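Unit 4: Folding and Presentation of Knit Garments
Course handout, Drenesska Institute of Garment Care

4.1 Purpose
Students completing this unit will be able to fold a lightweight knit top to the Morna standard, in which every piece in a stack has the same width and a straight front edge. The unit carries 20 points toward the final grade of 70.

4.2 Working surface
Folding is done on a flat table large enough for the whole garment to lie open. The table is cleared of all other items before work begins. Pale surfaces are preferred for colored fabrics, as the outline of the garment is easier to check.

4.3 Control of the hem
Thin, smooth fabric tends to gather near the hem. The garment is placed with the hem toward the worker and held at both lower corners, and the edge between them is drawn taut. A slight sag at the middle is acceptable. Creases in the body are smoothed before the next fold. Sleeves and shoulders that have been tucked over must lie square, or the finished piece will be uneven in height. 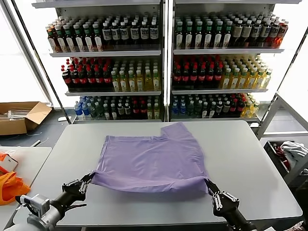
4.4 Assessment
Each student folds one garment in the Rikari Room under the supervision of the instructor. Required reading is Cifuentes, Care of Knit Goods, page 167. Practice garments are signed out under course code 1071 and returned folded.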